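5.3 O que ainda não se automatiza: o turno da caixa branca

As seções anteriores trataram de tarefas em que o equipamento se saiu bem, e seria cômodo parar por ali. Paletizar caixas de papelão idênticas é um problema resolvido desde que os autores deste artigo usavam disquete. O trabalho que sobra no galpão da Zemura em Wullgate é de outra espécie: tirar coisas misturadas de um recipiente, passar para outro, empurrar o recipiente adiante e repetir até o fim do turno. Um operador recém-contratado aprende isso antes do almoço, e à tarde já faz enquanto reclama do almoço.

Adotamos como unidade de análise o episódio, definido como a passagem de um recipiente pela célula, da chegada à liberação. Entre o início da instalação e agosto foram registrados 3111 episódios, sempre com a mesma dupla de garras e o controlador Bae na configuração de fábrica. Consideramos concluído o episódio em que todos os itens previstos chegaram ao destino previsto, sem dano e sem ajuda humana. Por esse critério, a taxa de conclusão foi de 76%. O fornecedor propôs um critério alternativo, no qual itens encontrados no chão contariam como “entregues parcialmente”. Agradecemos a sugestão e mantivemos o nosso.

A distribuição das falhas é mais instrutiva do que a média. Objetos rígidos, foscos e de contorno simples quase não deram trabalho. Os esféricos renderam episódios longos: a garra fecha, a esfera foge para o canto, a garra recalcula, e o processo se estende por um tempo que qualquer pessoa presente considera constrangedor. Já os sacos plásticos transparentes constituem uma categoria à parte. O sensor de profundidade enxerga através deles, ou enxerga o reflexo deles, ou não enxerga nada, e em nenhum dos três casos informa qual foi. O planejador, que confia no sensor, fecha os dedos com grande convicção alguns centímetros acima do saco.

Convém distinguir aqui duas dificuldades que a literatura comercial costuma apresentar como uma só. A primeira é pegar o item. A segunda é lidar com o recipiente: segurá-lo pelas bordas, mantê-lo nivelado, devolvê-lo aos roletes sem que o conteúdo role para um lado só. Na primeira houve progresso visível ao longo do estudo. Na segunda, o progresso coube inteiro numa nota de rodapé, que depois cortamos por falta de espaço. Coordenar duas garras em torno de uma caixa de parede fina exige que cada uma saiba quanta força a outra está fazendo – informação que dois carregadores humanos trocam com um resmungo.

A Figura 4 mostra a célula com a caixa entre as garras. O conteúdo é modesto, dois objetos redondos lado a lado, e ainda assim reúne boa parte do que foi discutido acima: forma que rola, paredes translúcidas, interior muito claro. No nível inferior, o saco amassado da caixa azul central é do tipo que o sistema evita sempre que lhe permitem escolher.

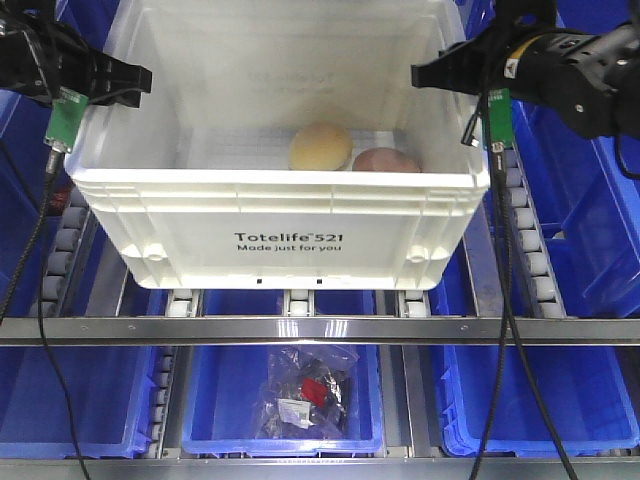 Figura 4. Caixa plástica branca entre as duas garras, sobre os roletes do transportador; no nível inferior, três caixas azuis.

Para efeito de comparação, pedimos a operadores humanos que executassem a mesma sequência na bancada vizinha. A duração mediana do episódio automatizado foi de 48 segundos. A dos operadores não consta da tabela porque a resolução do nosso cronômetro de software, pensada para o robô, arredondava vários episódios humanos para zero. Corrigiremos isso numa próxima coleta. Registre-se que os operadores também derrubaram itens, mas os apanharam do chão e seguiram em frente, comportamento que o controlador ainda não contempla.

O modelo de atribuição de Grestetti, que usamos para decidir quais recipientes vão para a célula e quais vão para as pessoas, chegou por conta própria a uma política bem razoável: mandar para a máquina o que é fácil e para as pessoas todo o resto. Com essa divisão, a taxa de conclusão da célula sobe e a da equipe se mantém, o que permite um gráfico muito bonito e deixa intacta a pergunta do título. A seção 5.4 examina o custo dessa triagem, que até o momento é feita à mão.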